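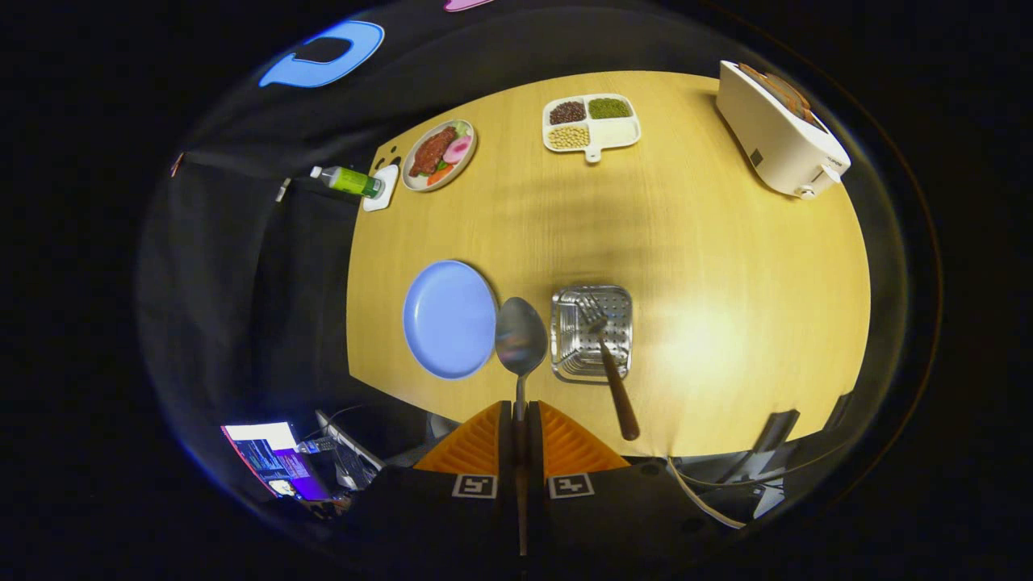

The Cavel's fingers with a spoon between them, table set for the sorting task.

Heltora Cavel hand-held gripper kit: six weeks of teaching by hand

The claim on the Heltora product page is that anyone who can pick up a spoon can teach a robot to do it. I have been picking up spoons with the Cavel for six weeks now, and I would put it less grandly. Anyone who can pick up a spoon can record themselves doing so. What the robot makes of it later is a separate question, and the page goes quiet when it gets there.

The idea is a good one, I'll say that first. Showing an arm a task by remote control is slow and tiring. You sit with a controller, you watch the arm lag behind your hand, you miss the fork handle, you back up and miss it again. With a hand-held gripper you leave the arm out of it. You hold the same kind of fingers the robot will have, a camera rides along just behind them, and you do the job yourself at something close to normal speed. I came to this from our lab's old leader arm, which I dislike, so I wanted the Cavel to win.

What you get

The kit is the gripper with its trigger handle, the wide-angle camera and mount, a spare set of fingers, a sheet of replacement marker tags, a calibration board, and a year's access to the recording software, which is called Mornero. Ours came through Giannakopoulos, a dealer we have used before, for $1,375 with shipping on top. After the first year Mornero costs $49 a month. The product page mentions this in the same gray type as the warranty terms. Without Mornero the recordings are still yours, as the plain video and a log file, but the part that turns video into hand paths stops working, and that part is the reason to buy the thing.

The box also promised a quick start guide. It was a card with a web address on it.

The fingers

The ribbed orange fingers are the best part of the kit. They have some give, they settle around odd shapes, and they hold a thin metal handle better than I expected from anything this soft. A spoon gripped upright stays upright if you move at a sensible pace. Hurry and it starts to turn, and once it has turned you might as well start the take over, unless you want a robot that has learned to turn spoons.

Flat things are where I ran into trouble. Getting under the rim of a plate takes a knack, and I picked it up mostly by scraping. A fork is easy when its handle is propped on the lip of a tray and much less easy when it is flat on the table. You could say that is what practice is for. My worry is what the practice teaches. After a few days I was tipping my wrist in a way no arm in our lab can copy, and the software accepted every one of those takes with a green check mark. The path was tracked, so the take was good. Whether our arm could follow it only came out when the arm tried, and stopped.

There is a reach check in Mornero. It's off by default and it sits two menus down under Export. Turn it on before your first take.

The camera and the tags

A square black-and-white tag sits at the base of each finger, and the software reads them to work out how far the grip is open. This works well. Grip width was the one number I never had reason to doubt, provided the tags were clean. Mine picked up a smear of something from a real food session and the width reading jumped around until I wiped it off. The spare sheet is a thoughtful inclusion and I have already used one.

The lens is very wide. It bends the table edges out like a fishbowl, and you get used to that quickly. The benefit is that almost everything on the table stays in view even when you are down low over one object. The cost is that the far side of the table gets small. On our layout the bean tray and the toaster are both toward the back, and when the hand is near the front they don't take up much of the picture. For a task like "put the spoon on the plate" that's fine. For anything where the robot has to notice a detail at the back before it reaches, I would want a second camera, and the kit doesn't support one.

Then there's light. A dark room with a pale table under a lamp looks nice, and the tabletop will throw a bright patch back at you. Mornero tracks the hand from whatever it can see in the surroundings, and a plain dark curtain gives it very little to see. My lost takes went down a lot when I opened the blinds. The support page says to use "a normally lit indoor space," and I think that line deserves to be bigger.

Weight and wear on the person

The spec sheet says 19 ounces without the cable. That sounds like nothing. Hold it out over a table with your arm half bent, set it down, pick it up, and do that for an afternoon, and it becomes the main thing on your mind. All of the weight is forward of the grip. My thumb gave up before my patience did. The trigger spring is stiff, there's no way to adjust it, and I found myself squeezing harder than needed late in the session, which shows in the data as a tighter grip on everything.

Heltora says a new user can record "all day." I never had a good take after mid-afternoon and I stopped trying.

Does the robot learn anything?

It does, a bit. I'll give our results as plainly as I can, and they are from one lab and one arm.

Moving the spoon to the round plate: it learned this, and it worked most of the time with the plate in its usual place. Move the plate to the other side of the table and it still did all right. I was pleasantly surprised, and I should say the old leader arm data never got us that far.

Picking the fork off the perforated tray: so-so. The arm went for the handle every time, which is correct, but it often closed early. I suspect my own takes, in which I closed early too.

Anything with the toaster: no. The arm hovers near it and appears to lose interest. There are people reporting better luck on the Heltora forum, and some of them may be right. Their posts tend to leave out how many takes they threw away.

What annoyed me is that the marketing video moves from a person demonstrating straight to an arm performing, with a soft fade in between. The fade is where all the work is. You have to clean the takes, match the camera position on the arm to the one on the hand-held unit, train, find out that the mount on the arm is tilted a hair, and train again. The Cavel does nothing to shorten that stretch. The arm-side mount is sold separately, by the way, and was out of stock when I ordered. We printed our own.

Compared with remote control

For short tabletop jobs, the hand-held way is faster and I don't want to go back. You feel when something slips. You can fix a bad grasp in the moment. Setting the table up again takes longer than the take does, which was never true with the leader arm.

Remote control still has one thing going for it that I used to undervalue: if you can do it through the arm, the arm can do it. Every take is possible by definition. With the Cavel you find that out afterward. For tight spaces, or for an arm with short reach, I would still sit down with the controller and grumble.

Small complaints

The cable leaves the handle at an angle that drags it across whatever is near the front edge of the table. I taped mine to my sleeve. The record button is easy to press with the side of your hand, and there's no beep, only a small light facing away from you. Mornero names its files by a long string of letters and can't be told to do otherwise. The case has a cutout for a tool that is not in the case.

Who should buy it

If you already have an arm running, someone who can train on the data, and a decent room to record in, the Cavel is a fair buy, mostly for the fingers and the grip tracking. Add the monthly fee to your sums before you decide. If you are hoping to go from the box to a robot that clears your lunch, keep your money for now. I'd look again when Heltora puts the arm mount in the kit and turns on the reach check by default. I wrote to them in March about both. The reply thanked me for my interest in the Cavel.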